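杰克戴尔双臂机器人操作守则定稿，“手里拿着东西时怎么停”单列一章

普鲁特登新闻室　04/10/2020

在杰克戴尔（Jirkdale）做双臂机器人的几家实验室和车间，终于有了一份大家都愿意贴到墙上的操作守则。守则由普鲁特登（Prutden）牵头起草，西维索（Civisow）和乔巴努（Ciobanu）两家参与修改，前后征求了13家单位的意见，今天起可以向普鲁特登索取全文。正文一共20条，分成4章，打印出来薄薄几页，字号还特意放大了些，站在工位旁边不用弯腰也能读。

熟悉这件事的读者大概记得，初稿早在六月就传出来过，当时名字起得很长，叫《双臂带手机器人桌面插装与分拣作业安全及记录良好做法指南（试行）》，念一遍要喘口气。定稿改成了《双臂桌面作业守则》，内容倒是比初稿实在了许多。几位参与修改的朋友都说，最花时间的还是怎么把平时口口相传的习惯写成别人看得懂的句子，这话我们很能体会，光是“靠近”两个字到底指多近，邮件就来来回回转了好多轮。

守则管的范围不大：一张桌子，两条机械臂，末端装着带手指的手，桌上摆着板子、销子、圆柱、插槽一类的小零件，旁边有人看着、换件、记录。大型工业机械臂和移动底盘都不在里面，那些地方早有各自的规矩，起草的人也不想去碰。守则开头就写得很清楚，它是对现行法规和设备说明书的补充，碰到冲突，以法规和说明书为准，各单位自己原有的要求如果更严，就照更严的来。

负责统稿的是普鲁特登的菊地千春（Chiharu Kikuchi）。她在插装台边上待了很多年，说话慢，写东西也慢，但是写出来的条文读着很顺。她告诉我们，最初想写这份守则，是因为有一回去别家串门，看见人家换零件的动作和自己这边完全两样，问起来，对方也觉得她们那一套很奇怪。“两边都没出过事，两边也都说不清楚自己为什么那样做，”她说，“我回来的路上就一直在想，要是有个新人今天在这边学，明天到那边去，他该听谁的呢？”

于是便有了第一章，讲开工以前要看些什么。条文从地面和桌沿写起，要求先看线缆。双臂设备的线比单臂多，从手臂底下垂到桌面，再绕到桌后，走线稍微随意一点，手臂转过一个平时不常用的角度，就可能把线带起来。守则要求每条线都要留出够用的余量，余量又不能散在零件板的范围之内，固定点要用手拽一拽，确认牢靠。换过班、挪过桌子或者动过手腕上的传感器以后，这一项要从头再来一遍，不能拿早上的签字顶下午的。

接下来是零件板。板子要平放，四角都要落实，用手轻轻按任何一角都不能翘。听上去是再小不过的事，可是做插装的人都明白，板子翘起那么一点点，销子进孔的角度就变了，机器使的力也跟着变，最后报出来的失败原因往往离题万里，有的人为此查了一整天程序。守则还建议板子和桌面用对比明显的颜色，背景尽量素净，灯光照到板面上要均匀，立着的小件如果投出影子，影子不应当压在旁边的孔位上。这几句写的是“建议”，没有写“应当”，考虑的是各家场地条件不同，有些小车间就只有一盏顶灯，总不能因为这个不让人家干活。

第一章末尾还有一段讲零件本身。散件上板之前要对着清单点清楚，下板之后再点一遍，两次对不上就先不要开下一轮。乔巴努那边提议加了一句，说缺了边、起了毛刺的销子要单独收在一只盒子里，盒子上写明“不用”，不能随手搁回原来的料盒。据说这句话背后有一段相当漫长的往事，我们在电话里问起来，对方只是笑，说写进去就好，写进去就好。

第二章是这份守则里讨论得最久的，讲两条手臂同时在板子上方时该怎么办。初稿的写法比较保守，要求任何时候都只允许一只手进入板面上空，另一只要退到桌边等着。意见收上来，反对的声音不少，理由也都说得过去：双臂设备的好处就在于能配合，一只手扶，一只手插，或者一只手递给另一只手，硬要拆开，等于把两条手臂当一条用。最后定下来的条文允许两只手同时进入，条件是开工前要写明这一轮里哪只手是主手，哪只手是辅手；辅手不抓东西的时候，应当停在一个事先定好的位置，手指保持张开，速度上限比主手低一档。
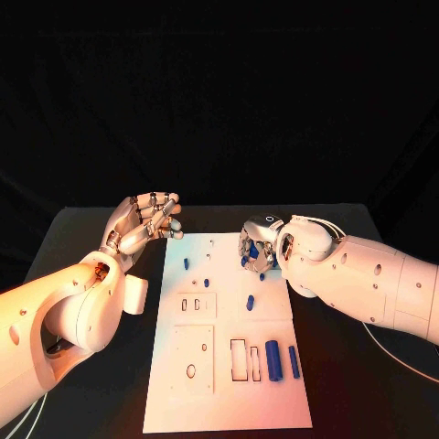

主手和辅手的分工可以在一轮结束以后对调，不过中途不换。要是程序本身就需要来回交接，那就把交接动作单独列成一步，写进当天的作业单里，让守在旁边的人知道什么时候两只手会挨得特别近。菊地千春解释说，人在旁边看久了，眼睛会不由自主地跟着正在干活的那只手走，闲着的那只反倒容易被忘掉，等它动起来，人往往会愣一下。“我自己也愣过，”她说，“所以这一条我写的时候心里是有数的，我希望看的人在开始之前就已经想过另外那只手会去哪里。”

西维索的多姆尼卡·内德尔库（Domnica Nedelcu）参加了这一章的全部讨论。她平时带着几位年轻同事做抓取，说起话来又快又热闹，跟菊地千春正好相反，两个人合作得却非常愉快。她坚持要把“人手进入板面上空”单独写成一条，而且要写得没有商量余地：两条手臂都已停止，停止状态在屏幕上和设备上都能确认，人手才可以伸进去。只停一条不算，程序暂停也不算。有单位来信问，只是扶正一个倒下的小销子，一秒钟的工夫，也要全停吗？她的回信我们看到了，很客气，也很长，大意是要的，而且越是一秒钟的工夫越是要。

为了让这一条在日常里行得通，守则给出了一些变通的办法。譬如销子倒了，可以先让这一轮走完，记为失败，再停机扶正；也可以备一块摆好零件的替换板，停一次机，整块换掉，比一个一个去扶省事得多。西维索一直用的就是换板的办法，内德尔库说她们算不上有多讲究，主要是大家都懒得反复停机，时间长了反而养成了好习惯。守则把这个做法原原本本收了进去，还附了换板时的站位：人站在板子的正前方，从靠近自己的一边抽出旧板，身体不要从侧面绕到手臂底下去。

第三章就是标题里提到的那一章，手里拿着东西时怎么停。急停按下去，手臂停住，这个大家都懂。可手呢？手指是松开好，还是握着好？松开，零件会掉下来，掉在板上可能只是弹一下，掉到手臂的缝隙里就麻烦了；握着不放，人去取的时候，又等于把自己的手指送到一只还带着力的机械手旁边。各家设备出厂时的设定不一样，同一家里前后两批也可能不一样，有些使用的人并不清楚自己面前这台属于哪一种。

守则没有强行规定哪种做法对，这一点得到了多数单位的赞同。它要求的是先弄清楚，再写出来。每台设备旁边应当有一张小卡片，写明急停以后左手会怎样，右手会怎样，断电以后又会怎样，重新上电时手指会不会自己动一下。卡片上的内容要在设备上亲自验证过，不能光从说明书上抄，验证时手里要夹着一个平常使用的零件，空手测出来的结果不作数。设备升级过控制程序，卡片就作废，要重新验证，重新写。

取下夹着的零件也有讲究。条文的顺序是这样的：先确认两臂停止，再看卡片，然后一只手托在零件下方，另一只手去操作松开，托零件的手不要伸进机械手指之间。如果松不开，就不要硬掰，手指关节那里结构细，掰坏了修起来既费钱又费时间，更要紧的是掰的时候人的手指就在关节旁边。条文里写的是“请负责该设备的人到场处理”，讨论时有人嫌这句话啰嗦，想改成“上报”，菊地千春没有同意，她觉得“上报”两个字容易让人以为写张条子就可以走开了，而她希望真有人走过来看。

长圆柱这类零件单独提了一句。躺着放的圆柱会滚，桌面稍有不平就会慢慢往一边去，所以放在板上的圆柱应当与对应的槽位方向一致，板面本身最好有浅浅的限位。没有限位的，也可以贴一小条软垫，只是贴了以后要在作业单上注明，不然别人拿同样的程序去跑，结果对不上，又要猜上半天。乔巴努在做板子方面经验很足，听说守则里有这句话，已经答应把自家的一款限位板图纸拿出来，给参与单位免费参考。

第四章讲记录。这一章写得最平实，可能也最有用。守则要求成功和失败都要记，记法要一样详细。做过这类工作的人大概都会心一笑：成功的那几轮，录像剪得整整齐齐，参数写得清清楚楚，失败的那些呢，常常只有“没插进去”四个字。可是没插进去有很多种，有的是对准了孔却卡在孔口，有的是从一开始就偏了，还有的是抓起来的时候已经歪在手里，后面怎么对都对不上。守则附了一张记录表，把常见的几种情形列出来，打个勾就可以，旁边留了一大块空白供人写字。

人工介入也要记。停机扶正过零件，要记；中途换过板，要记；手动把手臂挪回起点，也要记。条文里有一句我们很喜欢，“凡是人帮过忙的，写上人帮过忙”，据说初稿里是一句很绕的话，改了几次都不满意，后来是内德尔库在会上随口讲出来的，大家都觉得就用这个吧。对外展示或者发表结果时，带有人工介入的轮次不应当和完全自主完成的轮次混在一起统计；遥操作完成的动作，要注明是遥操作。别的单位看到一个数字，至少知道它是怎么来的。

影像方面，守则提醒在镜头可能拍到人的时候事先打招呼，并且给不愿入镜的同事留出走动的路线。镜头装在高处往下看的，要确认视野里没有摊开的笔记本、胸牌和别的项目的图纸。这些提醒看着像是小题大做，可是征求意见的时候，好几家都专门来信说希望保留，还有一家问能不能再写细一些。起草的人商量以后决定先保持现在的样子，等大家用过一阵，再看看哪里需要补。

守则在定稿之前试用了3个月，普鲁特登和西维索各自拿自己的插装台跑，两边隔一段时间互相去看一次。互看的规矩也挺有意思，去的人只带守则和一支笔，对方照常干活，看到与条文不一样的地方就画一道线，回来再商量到底是人该改还是条文该改。结果改条文的时候还真不少。譬如原先要求每一轮开始前都要口头报一声，两边试下来都觉得喊得嗓子疼，而且喊多了就没有人听了，后来改成只在换程序、换主手和重新上电之后才报，其余时候以设备上的状态灯为准。

也有一些条文是试用期间新加进来的。比如黑色布幕，很多台子后面都挂着一块，为的是让画面干净，可是布幕下摆如果拖到桌面上，手臂往后收的时候就有可能带到。守则现在要求布幕下摆要固定，与手臂能够到的最远处留出距离，布料选阻燃的。又比如桌面清洁，深色桌面上掉一粒深色的小螺丝很难发现，收工时要用灯斜着照一遍。写这一条的同事还在旁边加了个小括号，说手机的灯就可以，不必专门去买。

我们问菊地千春，这份守则有没有约束力。她想了一会儿，说没有，它就是一份良好做法，签不签、贴不贴，都由各家自己决定，也没有谁会拿着它去检查。不过几家单位已经约好，彼此借用设备或者派人过去做实验的时候，就按照守则来，省得每次都要重新交代。西维索打算把它放进新同事入职头几天的安排里，由带教的人在插装台旁边一条一条讲，讲完让新同事自己动手填一张急停卡片，填得对不对当场验证。

当然也有不同的看法。有单位认为第二章对辅手的速度限制还是太紧，跑需要双手同时动作的任务时会拖慢节奏；也有单位觉得恰好相反，认为允许两只手同时进入板面上空放得太松了，至少应当对新装好的设备设一段只准单手作业的时期。这两种意见都附在全文后面，连同起草人的答复一起印了出来，没有删减。内德尔库说她倒挺高兴看到这些来信的，“有人肯写这么长的意见，说明他真的站在台子旁边一条一条对过，我宁愿收到十封这样的信，也不想收到一封写着‘很好，没意见’的。”

至于下一步，几家单位商定，今后谁在使用中遇到条文没有写到的情形，或者照着条文做反而别扭的，都可以把经过写下来寄给普鲁特登，写得随意一点没有关系，有草图更好。收到的来信会去掉单位和个人的名字，整理之后发给所有参与单位看。修订不设固定的周期，攒够了值得改的东西就改，改动过的条文会在旁边标出来，方便已经贴在墙上的单位对照着替换。目前正在整理的一个话题是软质零件，布片、橡胶圈一类的东西夹在手里会变形，现在关于取件的那几句话对它们不太适用，乔巴努已经主动提出来写第一稿。

守则目前有电子版和纸质版，索取不收费用，来信时请写明单位名称和大致的设备情况，这样普鲁特登可以把相应的空白急停卡片一起寄过去。卡片印在稍厚的纸上，背面可以直接写字，尺寸正好能塞进常见的透明证件套里，挂在台子旁边很方便。需要多份的单位，也可以拿电子版自己去印，只请保留页脚的版本说明，免得新旧混在一起。菊地千春还托我们带一句话，给试用期间来过、看过、在稿子上画过线的各位同行道个谢，那些画满了线的稿子她都留着，装在办公室的一个文件夹里，欢迎大家路过的时候进来翻翻，喝杯茶。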